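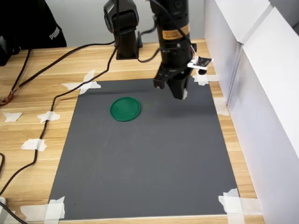

Nov 10, 2022
Bench notes, small room. Written by me, Magdalini Petridis, for the shared notebook.

Mat and desk

I put the gray mat back on the light desk and taped it again. The last time we used only two pieces of tape and the mat was moving a little each time somebody leaned on the desk to write. After one afternoon it was turned enough that my distances from July made no sense anymore. Now all the corners are held with white masking tape, and there is tape along the right side too. Please do not remove it when you clean. If one piece comes up, press a new one in the same place and write it here.

The mat has scuffs. I tried with a damp cloth and they stay. They are very light and I will not order a new mat for this, the matte surface is still good and the lid does not slide on it by itself.

The tape is from the Kulness roll, which leaves no glue on the wood. The other roll in the drawer (Utton) is stronger, but in July it left a line on the desk that I cleaned for half an hour. I would like to keep Utton for boxes only.

The lid

For the whole week I want to use only the green plastic lid. It is round and flat, with a raised rim, so it has two very different sides to think about: from the outside there is the rim, and from the inside there is the wide shallow part. I was asked why not the containers. The containers roll, and then half of the notes are about looking for them under the desk.

The middle of the lid looks more worn than the rim. I don't know if it was like this when it came from the kitchen box, because I did not write anything down at that time. My mistake. I write it now so we can compare later.

Starting places: I put the lid down by hand, always the flat way, rim up. I do not mark the place on the mat with pencil. We did this with the old mat and after 100 placements the marks were so many that they helped no one. The place goes in the table by distance from the left edge and from the far edge, in cm, measured to the nearest point of the rim. Please not to the center, everybody finds a different center.
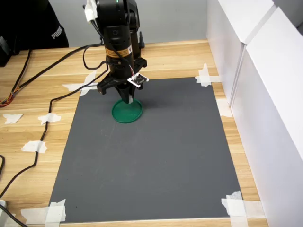 Numbers so far

Placements planned for this lid: 297. I know it is a strange number. It comes from the sheet which Uddin uses, and I prefer to keep the same sheet so the columns match.
Entered in the table until today: 16. I was slow because of the tape.
Lamp: 800 on the dial, same as before. Do not change it in the middle of a set, the shadow of the rim becomes different and we have to start the set again.

Things to do

– Wash the lid with plain water and dry it with the soft cloth, not with paper.
– Ask if Turex still has lids in the same size. I want one as a spare, the color is not so important.
– Copy the July distances to a new page and write "mat turned" on top.
– Put the ruler back on the hook. It was in the drawer again.

Open question: should the near part of the mat be used also? Until now I keep the lid in the far half, mostly from habit. I think we should use it all, but then the table needs one more column. I will add it tomorrow morning before the next set. M.P.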